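Cantero night classes are coming back, and the list is longer than ever

CANTERO, June 2019 - Evening classes return to the Minditell Center in September after two years away, with 18 courses on the schedule and sign-up already open at the front desk.
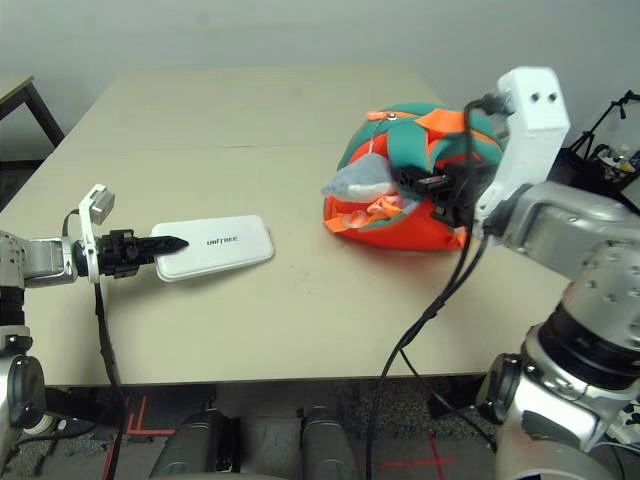 One reader wrote to us the same afternoon the list went up to say that bread baking had better be on it, "and with a real oven, please, because last time we carried the dough home on the bus." It is on it! The oven is real, too. The kitchen on the ground floor was refitted over the winter, and the baking group gets it for a full evening every week.

Night classes stopped when the old heating gave out and the building on Indus Road had to close after dark. People kept asking. A paper survey that went around town this spring brought back 1,583 forms, many of them with notes squeezed into the margins, and those notes shaped a good part of the schedule. Beginner Spanish got the most requests by a wide margin, so it will run twice, once for people who have never tried a word of it and once for those who took it in school and lost it. Basic bike repair was next, followed by watercolor, choir and a course on reading old family letters, which sounds like a wonderful way to spend a fall evening.

There are some pleasant surprises further down. A course called Knots and Nets will be taught by members of the Ustura rowing club, and it ends with a trip out on the lake if the weather plays along. Home bookkeeping is back as well (it always had a waiting list, odd as that may seem), along with a drawing class for parents and children together. The guitar course asks you to bring your own instrument, though the center has a few it can lend to people who ask early.

Most courses run for eight weeks. The exceptions are bike repair, which is done in four, and choir, which goes on until the winter concert and will take new singers right up to the first rehearsal. Nobody needs to audition.

Rooms are small and the popular courses will fill fast. Baking in particular has space for only one group, so anyone with flour on the brain should get over there soon. Forms can be picked up at the center or at the Cantero library, and filled-in forms go back to either place. Parking is behind the building, with the entrance on Indus Road. The side door will stay unlocked until the last class lets out.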